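Table setting (casual)

From the Londeo Household Wiki, the free home and kitchen reference

This article is a stub-plus. Needs more sources. See also: Cutlery, Crockery, Washing up.

Casual table setting, also everyday setting or family setting, is the laying out of dishes and utensils for a meal eaten at home without courses. Usually one plate, one bowl, one mug or glass, and whatever cutlery the food calls for. Differs from formal setting mainly in having no fixed order and no chargers, side plates or multiple glasses.

Terms

Place setting: everything for one diner. Also called a cover in older hotel manuals.
Flatware: forks, knives, spoons. In Australia nearly always just "cutlery".
Hollowware: bowls, jugs, teapots, anything with depth. Mugs sometimes counted, sometimes not. Usage varies.
Crockery: plates, bowls, cups as a group, ceramic.

Pieces

Plate. Dinner plates for home use have crept up in size over the decades, older cupboards often won't take them. A slightly raised rim keeps gravy in. Coupe plates (no flat rim) stack better but are harder to carry when full.

Bowl. Wide bowls are used for pasta, salad, curry and rice. Narrow deep ones for cereal and soup. Many households now use the one wide shape for all of these.

Mug. Cylindrical mugs became the standard everyday shape, replacing cup and saucer at most home tables. No saucer needed. Capacity not standardised. Handle is generaly turned to the drinker's dominant hand, although in casual settings it ends up wherever.

Spoon. Dessert spoon is the workhorse in Australian homes, used for cereal, soup and pudding alike. Teaspoon goes with the mug. Soup spoons are rarer than they were. Finishes include plain stainless, silver plate, and gold-coloured coatings, the last popular in recent years and fussier about the dishwasher.

Colour and matching

Full matching sets were once the usual wedding gift. Mixed tables are now common: neutral pieces (white, cream, grey) with one or two in a stronger colour, teal and mustard being frequent picks. Glaze tone matters more than people expect; a cream-toned white next to a bright white can look dingy. Retailers such as Drosar sell by the single piece for this reason, Leitão still boxes by the set.

Pale tables show coloured crockery well, also show every tea ring.
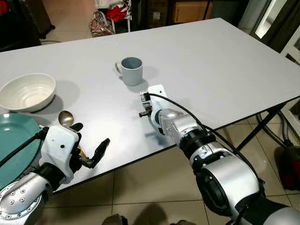
Layout

Plate in front of the diner, set in a little from the table edge. Bowl on the plate if it is the main dish, otherwise behind or to the left. Mug or glass to the upper right. Spoon to the right of the plate, bowl of the spoon facing up. French style turns it face down, seldom seen at home here.

Pick spoons up by the handle when laying them, not by the end that goes in the mouth.

Allow elbow room. Shared dishes go down the middle, with 2 serving spoons if there is both a wet and a dry dish. For kids, leave the mug further back.

Order of laying, where anyone bothers: plates, bowls, cutlery, mugs last. Reverse for clearing.

Materials and care

Stoneware and porcelain are the usual materials for everyday pieces. Stoneware chips less visibly, weighs more. Unglazed foot rings scratch table tops and other plates, felt or paper between stacked pieces helps. Metal marks (grey lines from cutlery on glaze) come off with a mild cream cleanser.

Coated cutlery: hand wash, dry straight away. No steel wool. The Mokska care leaflet says the same and adds no lemon detergents.

See also

Placemat
Tea towel
Draining rack
Breakfast (Australia)

Categories: Dining, Crockery, Articles needing cleanup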